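Ovley Junior Football Festival -- Questions and Answers for Teams and Parents

Last updated: Jun 29, 2021

We receive many of the same questions every year, so we have put the answers on one page. Please read it before you write to us. If your question is not answered, use the contact form and choose "Festival" as the subject.

When and where is the festival?

The festival is held on the second weekend of July at the Peltdale playing fields in Ovley. Matches are played on both days. The first kick-off is at nine in the morning, and the finals are finished before six in the evening on the second day.

Which age groups can take part?

There are four age groups: under 9, under 11, under 13 and under 15. Girls' teams and mixed teams are welcome in all of them. In the under 13 and under 15 groups there is also a separate girls' competition, if at least five teams enter it.

A player may play one age group higher than his or her own, but never lower. Exceptions for children who were born in the last weeks of the season year are not possible. We are asked this often, and the answer stays the same.

How many teams do you accept?

The limit is 64 teams in total. When a group is full, we open a waiting list. Teams from the waiting list are invited in the order in which they paid the deposit, not in the order in which they filled in the form.

What does it cost?

The fee is 30 pounds for each team if you register before the end of the early period, and this is taken as the deposit as well. The fee covers the pitches, the referees and drinking water. It does not cover food or the campsite.

If you cancel two weeks before the festival or earlier, you get the full amount back. After this date we can return the money only when another team takes your place.

How many players can be in a team?

For under 9 and under 11 it is seven on the pitch and up to five substitutes. For under 13 and under 15 it is nine on the pitch and again five substitutes. Substitutions are free and a player who has gone off may come back. Please wait until the ball is out of play and the referee has seen you.

How long are the matches?

Group matches have two halves of ten minutes, with a short break in which the teams change ends. Semi-finals and finals have two halves of twelve minutes. There is no extra time. If the score is equal after a semi-final or a final, each team takes three penalties, and then one by one until there is a winner.

How is the order in the group decided?

Three points for a win, one for a draw. If two teams have equal points, we look first at the match between them, then at the goal difference, then at the goals scored. A win by more than six goals is counted as a win by six. In the under 9 group we do not publish tables, and every team plays the same number of matches.

What is the Kalniņš Cup?

It is the fair play cup, and it has the same size as the cup for the winners. After each match the referee and the opposing coach both give marks for behaviour -- players, bench and supporters together. Shouting from parents lowers the mark, so please tell them before the first match. The team with the best average over the two days receives the cup. Only teams that have played all their matches can win it.

Can I see the referee's marks for my team?

Yes, after the festival. Write to us and we will send the marks without the name of the coach who gave them.

What boots are allowed?

Moulded studs and boots for artificial grass are allowed on all pitches. Metal studs are not allowed in any age group, also when it rains. Shin pads are required. Earrings must be taken out, and tape over them is not enough.

What happens if the colours are the same?

The team which is named second on the match list wears bibs. You can borrow them at the information tent against a deposit of a car key or a phone. Please bring them back straight after the match, because the next team may need them.

What about rubbish and the changing rooms?

Each team leaves its changing room and its place at the side of the pitch as it found them. Paper cups, tape and bottles go into the bins. Bags for the bins can be collected at the information tent, and a full bag should be tied and put next to the gate. We check the changing rooms after the last match of each day.

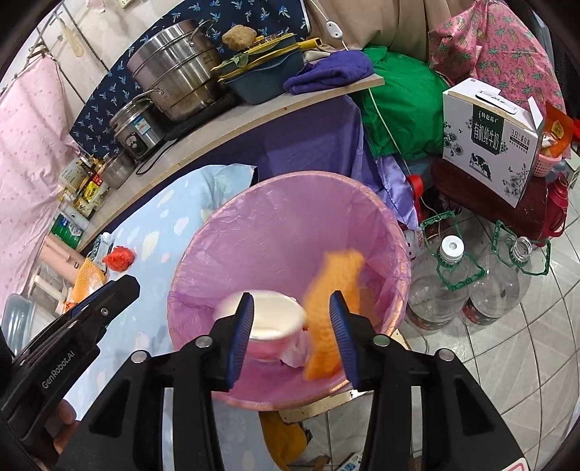
A paper cup and a cloth at a bin with a pink bag.

Are there showers?

Yes, in the main building. They are open from noon until seven. There are only eight showers for boys and eight for girls, so the younger teams are asked to use them first.

Can we stay overnight?

There is a campsite on the lower field, behind pitch six. It has space for 300 people. The price is for each tent, and you book it on the same form as the team. An adult must sleep in the camp with each team, and it must be quiet after half past ten. Camper vans park along the hedge. We do not have electricity for them.

If you prefer a bed, the guest houses in Ovley fill early for this weekend, so book as soon as your place is confirmed.

How do we get there?

By bus, take number 748 from the station and get off at the stop Peltdale Lane. From there it is five minutes on foot. On the second day the bus runs less often, so look at the timetable before you travel.

By car, follow the signs from the roundabout. The car park is free. Coaches can let the players out at the gate but must then park at the school across the road -- the gate is also the way in for the ambulance.

Is there food?

The Prinari stand sells pasta, sandwiches and fruit on both days, with a vegetarian choice. The coffee van is there from eight in the morning. You may bring your own food. Glass and barbecues are not permitted beside the pitches, but in the camp there is one place for barbecues.

What if a player is hurt?

First aiders are at the tent between pitches two and three during all matches. If a player has had a knock to the head, he or she does not play again on the same day. The first aiders decide this and the coach cannot change it.

What if the weather is bad?

We play in rain. If there is thunder, all pitches are cleared and everybody waits in the main building or in the cars. When we lose more than one hour, the group matches which remain are shortened to one half of fifteen minutes.

May we bring a dog?

Yes, on a lead, but not on the pitches and not in the main building.

When will we get the match list?

It is sent to the contact address of each team one week before the festival. Small changes are possible until the evening before, so please check the list at the information tent when you arrive.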